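Home Latest Local Courts Transport Weather
Search posts Go

Benedek Jakab

1/ Spent the morning at the inquiry into the Somogyi ferry terminal fire. Posting my notes as I type them up. No deaths, but 26 people were treated for smoke and the ticket hall is still shut.

2/ First witness was the night supervisor. She said the alarm panel showed a fault at 4:10 a.m. and she logged it. The fire service got the call at 4:37. Most of the questions were about those 27 minutes.

3/ She said fault lights were common that month and staff had been told to log them and wait for Trusis, the alarm contractor, to call back. Asked who told them that, she said it was on a sheet taped inside the panel door.

4/ The sheet has not been found. The panel itself was badly burned.

5/ Trusis's lawyer said the company got no call that night and that its contract required a phone call for every fault. He read out the clause. The chair asked for the phone records from the terminal for all of May. They are due by Thursday.
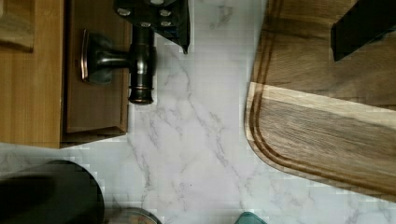 Zoltán Kocsis replied that the phone records won't settle much, as the terminal office used two lines and one of them was billed to Prakoden, the cafe operator. I asked the inquiry clerk and she confirmed there are two lines. Records for both have been requested.

6/ After the break we heard from the fire investigator. He puts the start of the fire in a storage room behind the ticket hall. Cause is still listed as electrical, probable. He would not go further than that before his written report.

7/ He also said a fire door on the ground floor was held open with a wedge. It was rated for 30 minutes. He thinks smoke reached the waiting area much sooner because of it.

8/ There were 157 passengers in the building for the early sailing. The port says all were out by 4:50. Two passengers who gave statements put it closer to five o'clock.

9/ The inquiry sits again next week with the port's operations manager. I'll be there and will post on this thread.

Comments (3)

earlyboat: I was on that sailing. We heard no alarm on the upper level. Somebody from the cafe came up and told us to leave.

M. in Bisodach: Is the replacement bus still going from the north gate? The port website says two different things.

tidewatcher: Thanks for writing this up, the local paper had one paragraph.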